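Night riding on the canal path: light, surface and speed

I have ridden the path between Grevomell and the old Dirkar works most evenings this winter, and several people have asked which light settings I use on it. The answer depends on the section, so I have written it up properly.

The route has long unlit stretches, and most of what matters on it after dark is contrast. A dark coat at walking pace is hard to separate from a dark hedge until it is well inside braking distance. Glare makes this worse. A bright source near the line of sight raises the general level of haze in the eye, and anything dim beside it goes first. The effect is stronger in older eyes and with wet or scratched glasses.
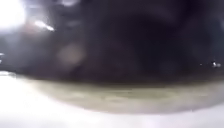

Glare at top left, and very little else to go by.

The path itself is paved and has a pale surface, which helps. Pale paving sends back enough light to ride by at a modest output, where fresh tarmac would need a good deal more. I run my front lamp at 462 lumens on the open stretches and drop it one step when someone is coming towards me. The highest setting adds surprisingly little. It lights the ground immediately in front of the wheel so strongly that the eye adapts to that patch and the distance goes black.

Aim has more effect than output. I set mine against the garage door: lamp level with a strip of tape, bike 3 metres back, centre of the beam a hand's width below the tape. On the path this puts the brightest part of the beam far enough ahead to be useful and keeps it below the eyes of anyone walking. It needs checking again if you change tyres or move the bracket, and I check mine on the first Wednesday ride after any work on the front end.

Following another rider is the easiest way to do the distance. 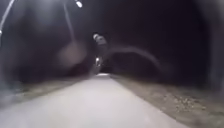 The rider ahead gives you an early reading of the path. If their light dips, there is a dip. If it moves sideways, there is something to go round. The gap needs to be long enough to act on this, and I leave more at night than I would by day. It also keeps my beam off their back, where it throws a large shadow across exactly the ground they are trying to see. Kohei Oda and I have swapped places every mile or so since March and find that the one behind is always less tired.

Rear lights are best left steady on this route. A flashing light is easily noticed but hard to judge for distance when there is no other reference, and there is almost no other reference here.

The edges deserve more care than they get. In daylight the change from paving to loose ground is obvious and you drift over it and back without thinking. After dark the two can look much the same at speed, particularly with a lamp mounted high on the bars, which flattens the texture. A lamp mounted lower, at the fork crown, shows small stones by their shadows. The drawback is that it also gives every shallow ripple a shadow and makes the surface look worse than it is. I tried it for 5 rides and went back to the bars. My tyres are 38 mm and will put up with a short excursion on to gravel, provided I don't steer sharply to get off it again.

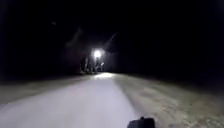 Tipene Henare wrote in to disagree with me about the fork mount. He uses one all year and says that after a fortnight he stopped noticing the ripples and only saw the stones. He also pointed out that a bar bag blocks a handlebar lamp completely, and he carries a bar bag.

Both are fair points, and the second settles it for anyone with luggage. I would still suggest trying the low position on a stretch you know before relying on it.

The last matter is street lighting. Coming up to a lamp, the temptation is to speed up, as the far end of the path is now plainly visible. The ground between you and it is no better lit than before. I look at the verge on the darker side and let the lamp sit at the edge of my vision. Past it, I hold the speed down until my eyes have settled again, and that takes longer than I would have guessed.

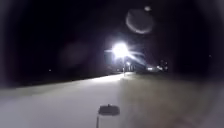 Approaching a street light, with more lights low on the horizon to the right.

I have not covered batteries. Mine lasts the round trip on the middle setting with one bar left in cold weather, and Chiharu Ichikawa has promised me her discharge figures for the same model. They will go in a separate post when I have them.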